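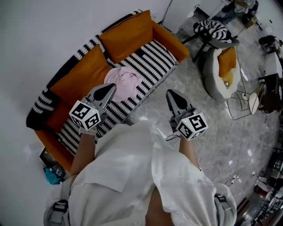

Vol. 3, No. 14

Collecting tidying data in a furnished room

These are the steps we use to record home tidying with hand-held grippers and turn the recordings into training runs. The method came out of the Tawhiri project, and Yaneth Benavides wrote the first version of the checklist.

Before you start

Charge both grippers and put the harness on over your shirt. Tighten the shoulder straps until you can bend forward without the load shifting. Check for the green light on each gripper.

Close the wrist straps with your sleeves clear of them. Each marker cube has to stay in view of the head camera for most of a run, so practice holding your hands out in front of you at chest height or a little lower.

Setting the room

Leave the furniture where people use it. Our early runs at Urnby were done in a cleared room, and the policy trained on them did badly as soon as there was a blanket on the couch. Striped and patterned fabric is fine. So are chairs with clothes on them.

Put one soft item on a seat. A cloth works well if you crumple it differently each time – a folded one teaches a grasp that fails on everything else.

Recording a run

1. Stand facing the seat and hold both grippers still for three seconds.
2. Look down at both cubes, then at the item.
3. Move in with one gripper. Keep the other hand in view.
4. Close the jaws on a raised fold, lift, and pause.
5. Carry the item to the drop point and open the jaws.
6. Return to the start position before you stop recording.

Watch your feet near cables. If you step over one, finish the run and tag it "floor."

What to keep

Throw out any run where a cube is hidden during the grasp. Anselmo Huaranga tried filling those gaps by interpolation, and the wrist angle drifted too much to use.

With 73 kept runs from one room, our policy picked up the cloth in 14 of 21 trials. Most of the misses were cloths lying flat against the seat back. Dayana Espinoza is now recording more of those, with the approach made from the side.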